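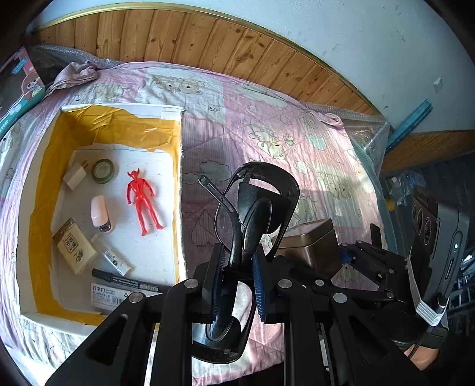

8 Jun 2022
By Evelien Kramer

Hand-held gripper, pair – safety notice and replacement parts

Pallby has had 2 reports of jaws closing without the trigger being pulled. Both came from units with serial numbers below 3056. In one case the operator's fingertip was pinched while he was seating a blue ribbed pad. The skin was not broken.

The fault is in the return spring, part 463. It can slip off its post after long use on smooth, thin items such as glasses and metal cases, where users tend to squeeze harder than they need to. Units from 3056 up have a longer post and are not affected. 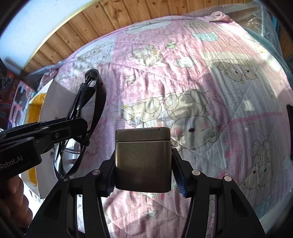
ACUÑA, January – Emiliano Leiva ran almost 400 grips on a repaired pair in our Tindano workshop. The spring stayed on its post throughout.

If your unit is affected, stop using it and order kit 463. The kit is free and contains two springs, two retaining clips and a printed sheet. Disconnect power before you open the housing – the jaws can still move while it is on. Keep fingers clear of the pads until both clips are in.

Pads and pivot pins are sold separately.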